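Ordnung & Alltag | Thread | Schlagwörter: Textilien, Kleinkram, Aufräumen

Seit November räume ich jeden Abend einen Tisch leer. Immer denselben, den weißen am Fenster. Ich schreibe hier auf, was dabei mit den kleinen Stoffsachen passiert ist, weil die mich mehr Zeit gekostet haben als alles andere.

Mit Stoffsachen meine ich: einzelne Socken, Putztücher, Stoffbeutel, Brillentücher, Schals, Waschlappen. Alles, was weich ist und keine eigene Form hat. Bücher stellt man ins Regal, Tassen in den Schrank. Ein Tuch legt man irgendwo ab und dann liegt es da.

Meine Regel am Anfang: abends um 20 Uhr ist der Tisch frei. 15 Minuten, Wecker gestellt. Nach der ersten Woche habe ich gemerkt, dass ich die Hälfte der Zeit mit Falten verbringe. Ein Brillentuch muss man nicht falten.

Also aufgeteilt. Große Teile werden gefaltet, kleine kommen ungefaltet in eine Schale. Grenze ist bei mir die Handfläche. Was zusammengeknüllt in die Hand passt, wird nicht gefaltet.

Die Schale ist von Nolus, flach, ohne Deckel. Den Deckel habe ich nach zwei Tagen weggelassen, mit Deckel landet alles wieder daneben.

Becher sind das andere Thema. Papierbecher vor allem. Ich nehme sie von unterwegs mit rein, stelle sie ab und sehe sie dann nicht mehr. Neue Reihenfolge: zuerst die Becher, dann der Stoff. Ein Tuch kann man notfalls liegen lassen, ein umgekippter Rest Kaffee auf dem Tuch macht eine zweite Aufgabe daraus.

Dunkle Farben auf heller Fläche helfen übrigens. Auf dem alten Holztisch habe ich braune und lila Sachen regelmäßig übersehen, auf Weiß fällt jedes Teil auf. 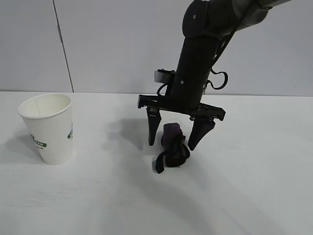
Coetzee: Bei mir klappt das mit der Schale nicht. Nach einer Woche ist sie voll und dann ist sie selbst die Unordnung. Wie oft leerst du die?

Alle fünf Tage. Ich kippe sie auf dem Tisch aus und gehe jedes Teil einmal durch: Wäsche, Schublade, Putzeimer. Was zweimal hintereinander in der Schale war, ohne dass ich es gebraucht habe, kommt in die Kiste im Flur. Wenn deine schneller voll ist, würde ich eine kleinere nehmen. Bei einer größeren schiebt man das Leeren nur auf.

Die Kiste im Flur geht nach Landach, dort gibt es eine Annahme für Textilreste. Sie nehmen auch einzelne Socken, solange sie gewaschen sind. Feuchte Sachen nehmen sie nicht, also vorher trocknen lassen.

Zum Greifen noch etwas: Ein zerknülltes Tuch nehme ich von oben in der Mitte und hebe es gerade hoch. An der Ecke gezogen wischt man damit über den Tisch und nimmt Krümel mit. Klingt kleinlich, macht bei einem hellen Tisch aber einen Unterschied.

Gewogen habe ich auch einmal. Die erste Ladung für Landach waren 750 Gramm. Für eine Kiste, die randvoll aussah, ist das wenig – Stoff nimmt viel Platz weg, wenn er locker liegt.

Was ich gelassen habe: Beschriftungen, Farbsortierung, das Stecksystem von Tudetholm für die Schublade. Die Fächer waren für kleine Tücher zu tief, man sah nur noch das oberste. Eine offene Schublade ohne Einteilung geht schneller.

Stand heute: Der Tisch ist meistens vor Ablauf der 15 Minuten frei. An manchen Abenden bleibt ein Teil liegen und wird am nächsten Tag weggeräumt. Damit komme ich klar. Als Nächstes ist das Regal im Bad dran, dort liegen die Waschlappen.

Kontakt | Impressum | Nach oben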